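19 August 2022

Up before the alarm. Coffee, toast, then straight to the table. I had promised myself the top would get its last coat of oil this week, and it has been leaning on me since April, when I brought it home and put it in the back room with a sheet over it.

Conceição Simões came by early to return the sander. She stood in the doorway, ran her hand along the near edge and said it needed one more pass with the fine paper. I had thought I was done. I did the pass. It took until ten, mostly in the corners, where I had been lazy the first time. She was right about it, though I didn't phone to tell her so.

Wiped down with a damp rag, waited, wiped again with a dry one. The dust in that room gets into everything. I found it inside the closed drawer of the old desk and on top of the door frame. I vacuumed the floor twice and opened the window, then closed it again because the neighbors were cutting grass.

The oil is Ororance, the small can. I bought it at Henel for 33 dollars, which I thought was high until I saw what the others cost. Two coats went on earlier in the month. The instructions say to put it on thin and I believe them now. The first coat I put on thick and it stayed tacky for days, and I had to rub most of it back off with a rag and start over. The second one went on thin and was fine.

I measured again before starting, for the legs. The top is 142 centimeters long. I had written 148 in the notebook, and I must have taken that from the board before it was trimmed. I crossed it out. If I had ordered the leg frame from the wrong number it would have stuck out at both ends. So that was a useful ten minutes. 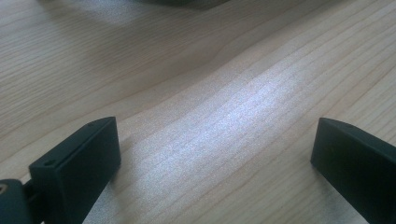
4 min read

I like how pale it is. I was worried the oil would turn it yellow, the way it did with the shelf in the hall, but the color is still close to cream and the grain is fine and close together. You have to get down near it to see the lines properly. From the other side of the room it just looks plain, and plain is what I wanted. The last table was dark and showed every crumb.

Lunch was soup from the freezer. I ate it standing up in the kitchen, as there is no table to sit at while this one is in the back room. I have been eating off the counter or my knees for weeks and I'm tired of it.

After lunch I looked at legs again. Trika has a steel frame that would fit, and it can come in a week. Essien makes a wooden one that costs more and has to be put together at home. I went back and forth on it. Steel would be stronger and I could stop thinking about it. Wood would look better next to the chairs. I wrote both prices on the back of an envelope and left it by the phone. I will probably go with the wood. I said the same thing last month and did nothing, so I have given myself until the end of the week.

The third coat went on in the afternoon, working from the window end toward the door. Thin. I used an old pillowcase torn into squares and changed to a new square whenever the one I had started to drag. Left it for the time on the can, then went over the whole thing with a clean dry piece. One streak near the far corner that only showed from low down. I rubbed at it until it went.

The used rags are laid out flat on the concrete outside with a brick on each. My father used to do the same. They can go in the bin when they are stiff.

Rang Conceição in the evening about the chairs. She has four that she doesn't use and says I can have them if I collect them. They need new seats. I told her I would come with the car. She asked if I had done the corners and I said yes.

Washed my hands three times and they still smell of oil. Put the notebook back in the drawer, with the right number in it. Closed the door to the back room so the cat stays out. Bed at eleven.

Tomorrow: order legs, buy fine paper (none left), ask at Henel if they sell webbing for the seats.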